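Unit 3: Packaging, Freight and the Paper Trail
July – Gwendolyn Park
Reading time: 2 min
Print this page | E-mail this page

Last week we finished with purchase orders. This week follows the goods from the supplier's dock to the customer's counter, using the Kurkgate case in your reader (page 32 onward).

Corrugated board is graded by its flute and its liners. Single wall is enough for most parcels. Double wall is used for heavier goods, or where cartons will be stacked in a warehouse for some time. Most of a carton's stacking strength is in its vertical edges and corners, so a column stack carries more than a brick pattern. The brick pattern is steadier on the pallet. Students mix these two up every year on the test.

Humidity matters as well. Board takes up moisture from the air and loses stiffness, and a carton that passed in a dry lab may sag in a coastal shed over summer.
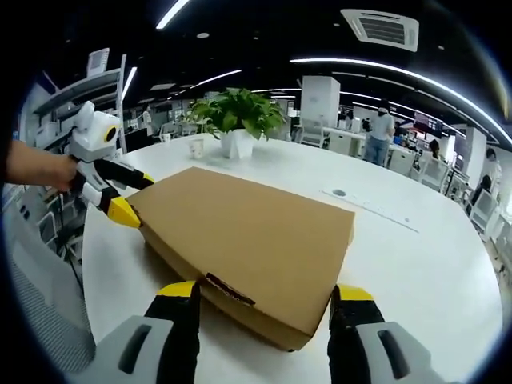

Tape is the other common weak point. Pressure-sensitive tape is cheap and quick to apply, but it holds poorly on dusty or recycled liners. Water-activated paper tape bonds into the fibres, and taking it off usually tears the surface. Some shippers prefer it for that reason – tampering is easier to spot at receiving.

Now the paperwork. The consignment note travels with the load and names the sender, the carrier and the receiver. The packing slip lists the contents and normally carries no prices. The invoice goes to accounts separately. In the Kurkgate case, Tarek Chraibi signed for 434 cartons without noting any damage, and the claim on 16 of them was refused. Read his e-mail to the carrier closely and mark where the wording hurts him.

For the tutorial, bring one page on who carried the risk at each stage. Use the headings from Unit 2. Karim Tawfik takes the afternoon group at 3 and will collect the pages at the door.

Print | E-mail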